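October 10, 2022

**Troncoso Street is getting its swap day back**

Good news for anybody with a garage they can't park in: the furniture swap on Troncoso Street is coming back this month! I got the word from Jin-sol Koo, who has been trying to get the thing going again ever since it went quiet, and I'm more excited than a grown person should be over other people's old bookshelves.

If you moved here recently, the swap was a big deal. You dragged whatever you didn't want out to the curb, you put a strip of masking tape on it so folks knew it was up for grabs, and then you wandered the block and came home with something else. No money, no tickets, no signing up. I got my kitchen stools that way, and I gave up a rocking chair I still think about (it went to a house near the corner, and yes, I look at the porch every time I walk by).

The new version works pretty much the same, with a couple of changes. The street will be closed to cars between Kosach Avenue and the old Rulex shoe repair, so people can set things down in the road and you won't have to squeeze along the sidewalk with a dresser. Things can go out starting at 9 in the morning, and whatever is left at 2 in the afternoon goes back inside with whoever brought it. That second part is the one Jin-sol asked me to repeat, so I'm repeating it. Take your leftovers home, please.

The block got a permit this time, too. It cost 400 dollars, which made me choke on my coffee a little, but the Sirkell bakery put in half and the rest came from the bake sale back in May. So if you bought one of those lopsided lemon bars, thank you, you helped close a street.
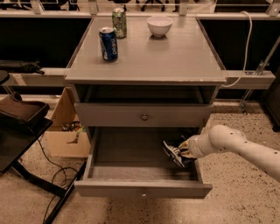 Small pieces always go first. I asked Jin-sol what people should bring and she said side tables, lamps, nightstands, stools, anything one person can carry home without calling a cousin. Couches are allowed but they tend to sit there looking sad all day. Mattresses are a no, and so are car seats and anything with a gas line. Bedding is fine if it's been washed. Books are fine too, though she'd like them in boxes this time and not in a heap on somebody's lawn.

She also wants drawers emptied before they go out, and I'll back her up on that one. At the last swap I took home a little desk and found a stack of birthday cards and somebody's spare house key in it. It took me two days of knocking on doors to find out where it all belonged. The lady was very nice about it, and she gave me tomatoes.

A few people have asked me if you have to live on the block to take part. You don't. You can come from anywhere, and you can take something even if you didn't bring anything, although it's good manners to put out a little something if you've got it. If you're carrying a big piece in from a car, unload on the Kosach side, where there's more room to turn around. The bakery is opening early and will have a table out front with coffee and rolls.

There's a fix-it corner as well, which is new. Bring a chair with a wobbly leg or a drawer that sticks and there'll be wood glue, clamps and sandpaper to borrow. I can't promise anybody there will know what they're doing (I'll be one of them), but I did get my own dresser running smooth again last winter with a candle stub rubbed along the runners, so I feel qualified to stand near the glue.

If it rains, the whole thing moves to the following weekend, same hours. Jin-sol will tape a note to the bakery door the night before either way, and a list of what can't come is up there now.

I'm bringing a coat rack and a box of picture frames. If anyone has a small bookcase, nothing taller than my windowsill, please come find me before you give it to somebody else!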